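Mullix Counter Arm: Questions We Keep Getting

By Kirstin Skinner
Saturday, March 6, 2021
11 comments | 100 shares

Is it worth leasing for a small bakery?
Probably not yet. The Mullix lease is $700 a month, plus a $3000 setup fee you don't get back. Before you sign, work out how many hours of plating you pay for now. In most shops I've visited it's a few minutes here and there between other jobs.

Does it crush the food?
The sales sheet says "gentle with all baked goods." I'd like to know who tested "all." A two-finger gripper has to squeeze from the sides, and a crusty piece will put up with more of that than a soft one. Ask for a demo with your own product, at the end of the day, when it's a bit stale and crumbly.
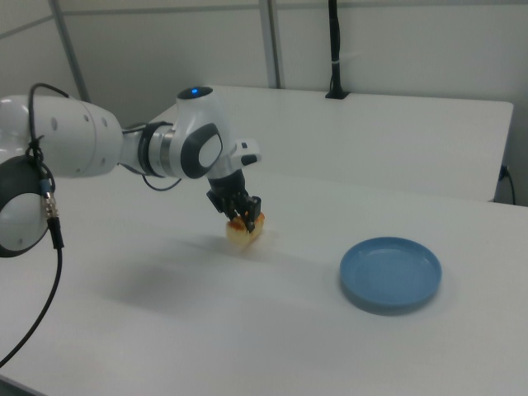 Ask also what happens when a piece breaks. Pondbridge, the dealer, told me the arm "recovers." When I pushed, that meant it stops and waits for a person.

Can it work next to customers?
Mullix says yes. Get it in writing, and call your insurer first. Mine wanted paperwork the dealer didn't have.

How do you clean it?
Fingers come off, the rest gets wiped. I could not get a straight answer on crumbs in the gripper housing.

Is the Jametar kit any better?
Cheaper, slower, and the manual is worse. Same doubts.

Can I cancel?
Not before November if you sign now. Read page two.

Comments

Calum Mackay: We had the demo. Fine on rolls. They changed the subject when I brought out a cream slice.

Flora Pringle: A bit harsh? Ours has been OK since they redid the settings.

Archie Niven: Flora, did they charge you for that visit? They did me.

Contact | Copyright 2021 Dahlgren Kitchen Review | Back to top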